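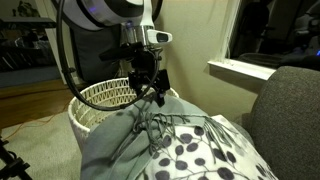
Why does the gripper report a good grasp and then drop the cloth a second later?
Most of the time the fingers closed on a single thin fold, and the software took "fingers stopped moving" to mean "holding something."

The Fanard manual says to raise the grip force. I would leave that for last. We raised it to 900 on our unit and got the same drops, plus a fault code 319 that locked the arm until a restart.

Try this first:

1. Press the stop button and wait for the arm to settle. Keep your hands out from under the fingers until then.
2. Open the log and find the last grasp. If the finger gap reads under 10, you have a thin fold or no cloth at all. The status line will say OK either way, so ignore it.
3. Check the cable loop beside the wrist. A loop that pulls tight at full reach can drag the wrist sideways during the lift.
4. Wipe the finger pads. Lint builds up fast with scarves and throws.
5. Run the grasp again at half speed, and lift only a little before you read the gap a second time.

Firmware 1726 is supposed to fix the false OK. Maybe – ours still does it with anything fringed or slippery, and the release notes from November don't mention soft goods at all. Until they do, keep the second gap check turned on.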